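Kutudine 3.2: save format, level cap and controller changes

The 3.2 update for Kutudine went live on Sunday for iPad and Android tablets, with the phone build following once store approval comes through. The download is 300 MB if you already have 3.1 installed. A clean install is larger and pulls the music files separately on first launch, so start it on Wi-Fi.

Most of the work in this version is in the save system. Until now, each puzzle you cleared wrote its own small file, and players who had finished the whole Belard campaign were carrying 2,182 of them. Loading the map screen meant opening every one. Version 3.2 packs them into a single file per profile. On our oldest test tablet the map screen used to stall long enough for the music to loop before the first tile appeared. It now opens before the fade finishes.

The conversion runs once, the first time you open the game after updating. Leave the app in the foreground until the progress bar closes. If the device locks partway through, the old files are kept and the conversion starts over at the next launch. Cloud saves are converted on the device and then uploaded again, which means a tablet on 3.2 and a phone on 3.1 will not sync with each other. The phone keeps its own progress until it is updated, and the game then asks which profile to keep. There is no merge option.

The level count goes up to 1,545 with the addition of the Cadau set. These are sliding-gate puzzles on a hex grid, and they use the two-color gates that were introduced late in Belard. You can start Cadau without finishing Belard, but the first page assumes you know how a gate behaves when two tokens reach it on the same turn (the token that moved last is pushed back one cell). The rule is now written out in the help screen under Gates, where it should have been from the start.

Controller support has changed as well. The left stick has a dead zone setting, the shoulder buttons can be remapped, and undo can be held down to step back through the full move list. The undo list was capped at 20 moves in 3.1 and is now limited only by the length of the level. Touch controls are the same as before, apart from a slightly larger grab area on tokens near the edge of the board.

Fixed in this version:

Star ratings no longer reset when the tablet language is changed.
The timer in Singhal mode stops while the pause menu is open.
Gate sounds play at the volume set in Options – they had been ignoring it.
Replays longer than 1,070 moves can be exported.
The hint button is grayed out on levels that have no hint.
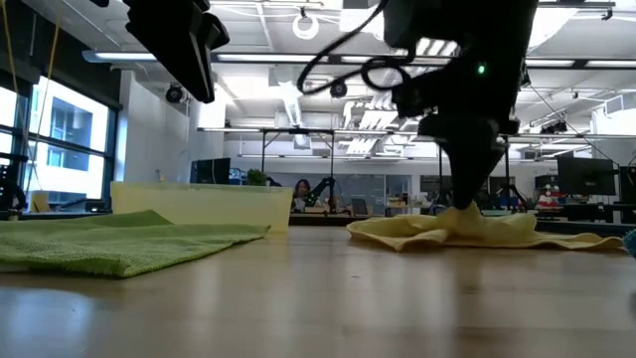 Green towel and yellow cloth on the table.

Two problems are known and will not be fixed until the next build. On some Android tablets the board is drawn one row too low after the screen is rotated during a level; leaving the level and coming back corrects it. Replays saved in 3.0 play at double speed. The moves are right and the replay can still be shared, but the speed slider has no effect on it.

Singhal mode leaderboards were cleared with the update, as the timer bug made the old times unusable. The old tables can still be read in the Archive tab until the end of July. Daily streaks were left alone.

If a conversion fails twice in a row, send us the log from Options, Support, Export Log before reinstalling. Reinstalling deletes the old files, and we can't rebuild a profile without them.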